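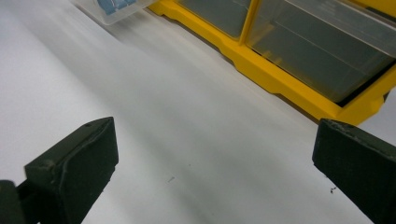
Welcome, and thank you for thinking of sewing with us! Brustside Mending Circle meets in the long room above the old Sawatzky shoe shop, and we get so many of the same questions by email that Trinidad Bravo finally talked me into writing the answers down in one place. You don't have to know how to sew, and you don't have to bring anything except whatever needs fixing. If you do like to travel with your own buttons and snaps, though, a yellow plastic organizer or a clear plastic container is the kind of thing that earns its place on a white table, where a stray dark button is also easy to spot. A biscuit tin is fine too (I still use my mother's).

What time do you meet, and do I have to stay for all of it?

We open the door at 6:30 in the evening and pack up when people start yawning, usually before nine. Come late, leave early, or stop by for ten minutes to ask about a zipper. From October on, the street door sticks, so please give it a good push before you decide we aren't there.

What does it cost?

It's 3 dollars an evening, which goes toward thread, needles and tea. If that's a stretch this month, just come anyway and don't mention it. Children come free, but we ask that anyone under ten has a grown-up sitting next to them, mainly on account of the irons.

What can I bring to be mended?

Nearly anything made of cloth. Hems, torn pockets, moth holes, missing buttons, worn elbows, a pillow the dog got to - all welcome. Please wash things first. We can't take on leather, wetsuits or wedding dresses, and we'd like you to talk to us before bringing curtains, as one pair can swallow a whole table and everyone's evening with it.

How do I hold a thick hem in place without pins?

Clips are the way to go. Pins bend in heavy denim and leave marks in raincoats and anything with a coating. You can buy proper sewing clips, but small binder clips from the office drawer will do nicely on jeans and canvas bags. Slip a scrap of cotton under the jaws if the fabric marks easily, set them a hand's width apart, and take each one off well before it reaches the needle. 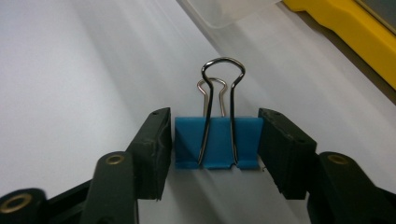
Jonatan Viklund wrote in after we first posted that answer to say that he'd go further and baste the hem by hand as well, at least over the side seams, where the layers pile up and everything wants to slide. He's right, and I should have put it in. Long, loose stitches in a color you can see, pulled out at the end. It takes five minutes and saves a good deal of muttering.

Do you have sewing machines?

We have 2, both older than several of our members. The Cindine is the gentle one and is best for beginners, and the Skomine will go through four layers of denim if you turn the wheel by hand for the first stitch. There's a sign-up sheet by the kettle, and we ask people to keep to half an hour when it's busy. If you bring your own machine, please bring its foot pedal too! You would be surprised how often that gets left on the hall floor.

Can I donate buttons and fabric?

Buttons, yes, always. Fabric, a little at a time. Last spring a very kind neighbor left us 31 bags of it on the stairs, and we were sorting until the summer. Cotton, linen and wool in pieces bigger than a tea towel are the most useful. We've also got roughly 600 spare zippers, so please hang on to yours for now. Buttons are sorted by size first and color second, and shirt buttons are kept apart from everything else.

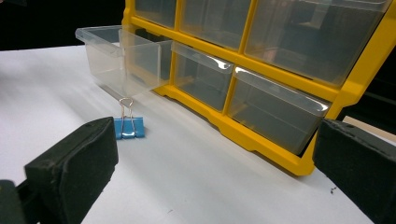 Bezawit Alemayehu thinks we have this backward and that buttons ought to go by color first, as a person looking for a replacement nearly always starts with the shade. She has made the case more than once over tea, and has won over Ulises Gallardo. For the time being size still comes first, but do tell us what you prefer.

How do I sign up?

Just turn up. If you want to learn something in particular, such as darning or putting in a zipper, leave a note on the sheet the time before and we'll try to pair you with someone patient. The stairs are steep and there's no elevator, so if that's a problem, ring the lower bell and one of us will come down and collect your mending from you.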